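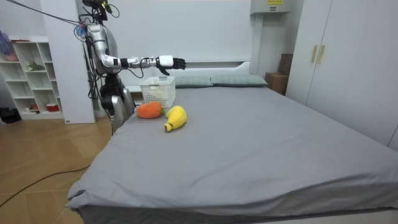
The big bed, left side.

Quick one before work. I said I'd write about the sleep thing and then didn't for weeks, mostly because I was tired. Anyway.

So I have been a bad sleeper since college. Falling asleep is fine, I can fall asleep on a bus. It's the waking up at 3 a.m. and then lying there doing math about how many hours are left. If I drop off right now I get four. OK now three and a half. Then it's light out and a truck is backing up somewhere and I drop off ten minutes before the alarm.

In January I started keeping a notebook. Lalit Rastogi's idea, from when we still carpooled to Hinden - he'd done it for migraines and figured it'd work the same way. Bedtime, wake time, what I ate, whether I looked at my phone. One line a night. I've got 184 nights in there now. Some of them just say "bad."

What I got out of it, in no order:

Coffee after lunch matters, but less than I wanted it to. I quit it for a month and felt very proud and slept the same. Went back to it. Then slept a little worse, maybe? The notebook says worse. I'm not totally sure I trust the notebook, I was in a mood.

Dinner after eight o'clock is a disaster. Every time. I went back and circled them all in red one Saturday and it was kind of embarassing. Pizza is the worst. Soup seems to be allowed.

The news. Just no. I moved the charger to the kitchen, and the first week I kept walking out there at night to look at the phone standing up next to the toaster like a raccoon. Second week was better. I bought a cheap alarm clock so I wouldn't have the excuse. It ticks. Put it in a drawer, under sweaters. Still ticks, but friendlier.

Wine: yeah. I know. Everybody knows.

The room being too warm. Big one, bigger than coffee. I grew up in a house where the heat went off at nine and you got under the blankets fast, and I think my body is still waiting for that. Window open a couple inches now even when it's freezing out. My sister stayed over and wore a hat to bed.

Then reading. I'd always read on the phone and called it reading. Switched to paper and picked the dullest thing on the shelf, a 512 page history of canal building that my uncle left me. Problem is it got good. There's a whole fight over a lock outside Prellen, with lawsuits, and one guy who just would not sell his field, and I was up until one in the morning finding out if he sold his field. (He sold it.) So now the rule is nothing with a plot. Cookbooks are good. I have read every recipe for lentils there is.

Tried the breathing thing too, where you count in and hold and count out. Hated it. I get competitive and hold too long. Gualtiero Cocco swears by it, does it on planes, at the dentist, in line at the bank. I believe him. Not for me.

Tried an app called Vulura for a couple weeks, before the phone moved out. Rain noises, a man telling a slow story about a lighthouse. Rain was nice! The lighthouse man swallowed a lot, and once you hear it you can't not hear it.
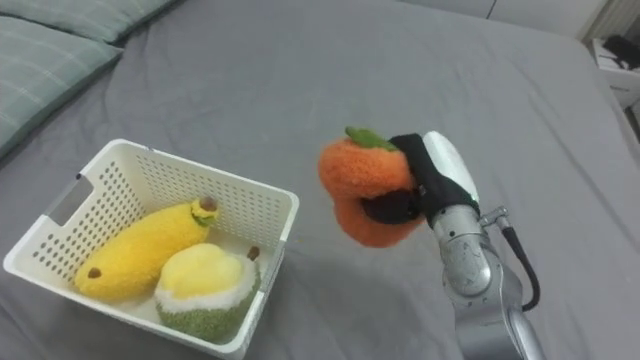

Gray sheet, green pillows, white basket.

OK so sheets, because three of you wrote in about sheets after my last post and I never answered. I don't have a strong theory. Clean ones help, no question, the first night on clean sheets gets a little star in the notebook almost every time. Whether it's the sheets or just feeling like a person who has their life together, couldn't tell you. I don't iron anything. I don't know my thread count. Somebody asked if I use a top sheet and the answer is I go back and forth, and it's a long argument in my family so let's leave it.

Somebody else asked about bed size. Bigger is better if there are two of you and one of you kicks. That's all I've got.

And no laundry folding on the bed after ten. That was a real habit of mine. I'd start a pile, get sleepy, shove the pile over to one side and sleep next to it like it was a dog. Wake up with a sock on my neck. Now it gets folded before dinner or it doesnt get folded. Mostly it doesn't.

What actualy moved the numbers, though, was boring. Same wake up time, every day, weekends too. I fought this one the longest, because sleeping in was the only part of sleep I was any good at. Six thirty. Even after a bad night, even when I want to cry a bit. The first two weeks were awful and I was rude to everyone. I snapped at the nice lady at the Rawat bakery over a bagel and had to go back and say sorry, and she didn't even remember, which made it worse.

But then around week four I woke up and it was light, and I lay there trying to figure out what was wrong. Nothing was wrong. I'd slept through. Wrote "!!!" in the notebook. Next night was garbage, but still.

These days it's maybe five decent nights out of seven. The 3 a.m. thing still comes around, especially before anything with a deadline, or when my mother calls late and says "it's nothing, I'll tell you tomorrow." When it happens I get up. I used to stay put and try harder, like you can try harder at sleeping. Now I go sit in the kitchen in the dark with a glass of water and look at the building across the street. There's one other window lit most nights. Fourth floor. I've started to feel sort of fond of whoever that is. Then I get bored and cold and go back, and that's usually it.

Things I haven't tried and you keep telling me to: magnesium, heavy blanket, tape on the mouth (no), moving the bed so my head points north. I might do the blanket. A friend has one I can borrow before I spend money on it. Will report back if I remember.

Also a few of you asked if I'll post the notebook pages. No, there's stuff in there about my boss.

Next week is the tomato post, finally, I have pictures and everything. If you've got a sleep trick that isn't breathing or lavender, stick it in the comments - I read them all, usually at lunch, sometimes at worse hours. Have to run, the bus is at 8 and I haven't found my other shoe.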